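Home | Stories | Reviews | Submissions | About

THE TRIAL PERIOD

The brochure for the Tisteck Home Pair had a grey cover and a price on the inside of it, where you had to lift a flap to find out. I lifted the flap. It said 2,247 a quarter, and underneath, in smaller type, that the first 9 days were free.

I write about things people are thinking of buying. I have written about kettles, stairlifts and a mattress that was supposed to know when you were sad. The magazine pays me to be hard to please, and at my age it takes no effort. So when my editor sent me to see a pair of arms that would tidy a kitchen, I packed a notebook and a sandwich and expected to be home for tea.

"It learns your ways," said the man from Tisteck on the telephone.

"I haven't got any ways," I said.

"Everyone has ways," he said, and gave me directions to the station. 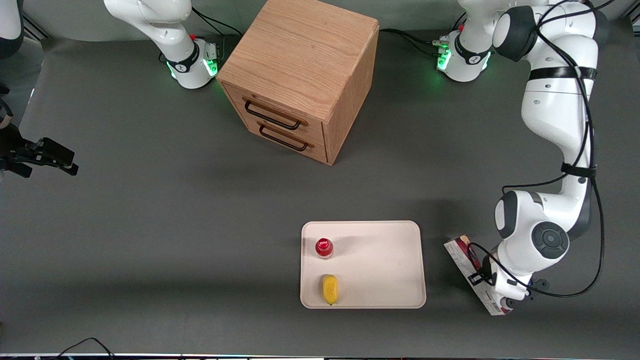

DROMARI, September

The showroom was over a shop that sold blinds. There was a table with the two arms fixed to it, white, with green lights round their feet, and a little wooden chest of two drawers between them. The man from Tisteck had gone to a meeting in Cledeo. A young woman in a cardigan had been left in charge and she didn't tell me her name, so I didn't tell her mine.

"What would you like it to do?" she said.

"What does it do?"

"It puts things where they go."

I asked where things went. She said that was up to the household. I said that in my household things went where they were dropped, and would it do that? She wrote something on her pad.

The left arm had hold of a slim cardboard box and was carrying it over the table at a slant, like a waiter who has been told the news about his job. I timed it by the clock on the wall. My mother could have put away a week's shopping and started on the neighbours' in the time it took. I said so.

"It doesn't get tired," the young woman said.

"Neither did my mother."

She offered me the leaflet about the service plan. An engineer would come 3 times a year from Moser, where the spare parts were kept. If an arm stopped working between visits, the household could ring a number. I asked who answered the number. She said it was very well reviewed.

I have noticed that a thing is always very well reviewed by people who had it given to them. I'd been given a chair and a glass of water, and I could feel myself starting to soften, so I got up and walked about. The blinds shop had its radio on downstairs. Somebody was singing along, badly, and coming in early on every chorus.

"Do you have one at home?" I asked her.

"No," she said.

"Would you?"

She looked at the arms for quite a while before she answered.

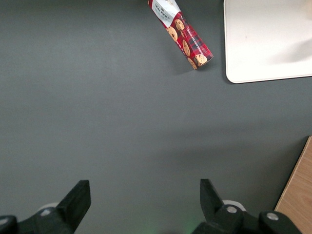
"I live with my dad," she said. "He keeps his biscuits in the wardrobe. He's got a system for it. I don't think I'd want anything finding them."

It was the first sensible thing I'd heard about the Tisteck Home Pair from anyone, and it wasn't in the brochure. I asked if I could use it. She said she'd rather I didn't, then she said oh, go on, as long as I left out the wardrobe.

I stayed another hour. I asked what happened after the free days if you forgot to cancel, and she turned to the back page and read me the paragraph, and then read it again to herself with her lips moving. I asked whether the arms could be taken off the table and put on mine. They could, by the engineer, at the next visit. I asked whether the table was included.

"I'd have to check," she said.

I ate my sandwich on the train. The review came to two columns and they cut one of them. A week later a letter arrived from Tisteck thanking me for my interest and telling me that my trial had begun.

Contact the editor | Copyright remains with the author | Back to top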